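Service Call, Upstairs Bedroom

The work order said "noise complaint, dehumidifier, customer reports absence of noise." I read it twice and called dispatch. Rajitha Biswas told me that was what the customer had said and that she had typed it as given.

The unit was a Cevberg, the small upright one with the tank at the back. It had been serviced two weeks before by another technician. He had replaced the fan bearing at 2,000 hours, as the schedule calls for, tightened the motor bracket, cleaned the filter, and left. His sheet was complete. Under "condition on departure" he had written "quiet."

Mrs. Leiva met me at the door at ten past four. She explained that her daughter had not slept through a night in the two weeks following the repair. The pediatrician had found nothing wrong. The school had called twice about her putting her head down on the desk. I said I serviced dehumidifiers. She said she knew that and showed me the stairs.

The bedroom was on the north side of the house. It had one outside wall, one radiator, and a sash window painted shut. The unit stood between the bed and the closet with its outlet facing the wall at the correct clearance. I measured relative humidity at the bed and at the closet and both readings were within range. I ran the unit on low, medium, and high. It drew normal current at all three. There was no rattle.

"It's wrong," said the daughter.

Her name was Ivana and she was 7. She was sitting on the floor behind the door with a spiral notebook and had been there since before I came in. I asked her what was wrong with it.

"It used to have the line in it. Now it's only got the wind."

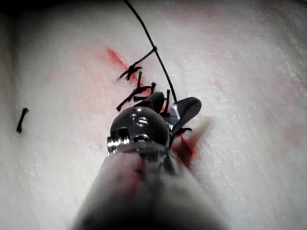
I asked her to describe the line. She considered the question for some time, then hummed. It was a single steady note, slightly under the A that orchestras tune to. She held it until she ran out of breath, took another breath, and came back in on what sounded to me like the same pitch.

I carry a meter for locating vibration faults. It reads up to 1,000 hertz and displays the strongest component as a number. I took it out of the case and asked her to do it again. The display settled at 437. I cleared it and had her go downstairs, drink a glass of water, and come back. The display settled at 437.

Her mother said Ivana did that kind of thing. She could tell which neighbor was pulling in by the belt on the car. She would not eat in the kitchen if the refrigerator was in the second half of its cycle. As a baby she had cried whenever the old furnace shut off and stopped when it lit. Two specialists had tested her hearing and found it normal, and one had asked whether she would like to come back and be tested some more. Ivana had said no, the room buzzed.

I said that a loose bracket on that model can resonate. The motor shakes it and the bracket sings at whatever pitch its length and tightness allow. It is classed as a defect. The manual gives a torque for the two screws, and my colleague had brought them up to it.

"How long did it make the sound?" I asked.

"Since we bought it," said Mrs. Leiva. "I never heard it. My husband never heard it. She was four months old."

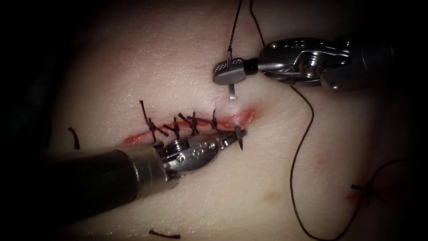
Four interrupted stitches in black thread on a skin-like practice pad.

I sat down on the carpet and removed the rear cover. Ivana moved closer and opened her notebook. The pages were ruled into columns by hand. She had the hour in one column, and beside it a mark for whether the line was there. The marks stopped on the date of the service visit. After that she had kept filling in the hour and leaving the other column blank, for every hour she had been awake. There were a lot of them between midnight and five.

Company policy does not allow a technician to leave a fastener below specification. The policy was written by Mizanur Sultana, who trained me, and it was written after a fan housing came off in a hotel in December. I know the paragraph number. I thought about it with the screwdriver in my hand.

There is a second paragraph, though, covering approved dampers and spacers. A spacer may be fitted under the bracket at the technician's discretion, provided the screws are then brought to full torque. Its purpose is to move a resonance away from a pitch the customer finds objectionable. It does not say where the resonance has to be moved to.

I had a packet of Vunditz washers in three thicknesses. I fitted the thin ones, torqued both screws, and ran the unit on low. Ivana shook her head before I had picked up the meter. The meter said nothing useful. I fitted the medium ones. She tilted her head.

"It's there but it's up too high."

The meter agreed with her. I took one medium washer out, put a thin one in its place, and torqued both screws again.

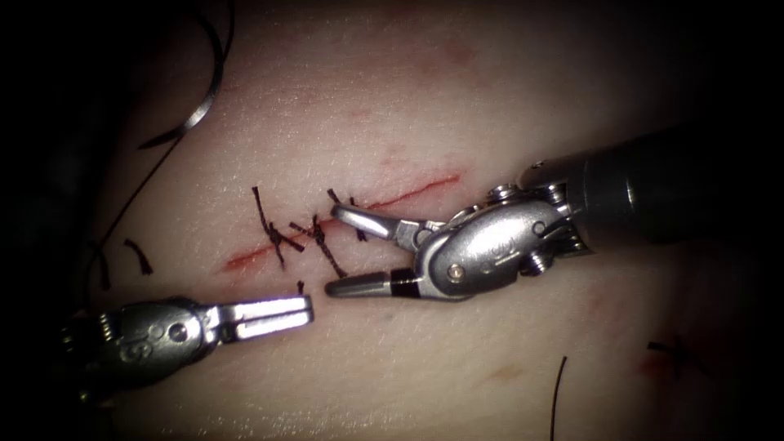 I could not hear a difference. Mrs. Leiva, in the doorway, could not hear a difference. The display wandered, dropped, and wandered back. Ivana lay down on the carpet with one ear against it and told me the left side was still arguing. I turned the left-hand washer over so that the burred face was down. I do not have a technical reason for this. It was what there was left to try.

The display settled at 437.

I looked over to tell her and she was asleep, on her side, with the pencil still in her fingers. The time was 5:20. Her mother stood there for a while and then went and got a blanket off the bed.

I put the rear cover back on one screw at a time, slowly, and checked the reading after each one. I emptied the tank into the bathroom sink. On the stairs Mrs. Leiva asked me in a low voice what would happen when the bearing came due again. I told her to ask for me by name, and that I would write the washer arrangement on the inside of the cover, left and right, with the burred face noted. She asked what happened if the machine itself wore out. I said they were well-built machines.

She asked what she owed. I told her it was a return visit under the original order and there was no charge.

In the van I filled out the sheet. Parts used: two washers. Torque: to specification. Under "condition on departure" there is a space of one line. I wrote "noise restored," and Rajitha called me before I was out of the driveway to ask if I meant "resolved." I told her to type it as given.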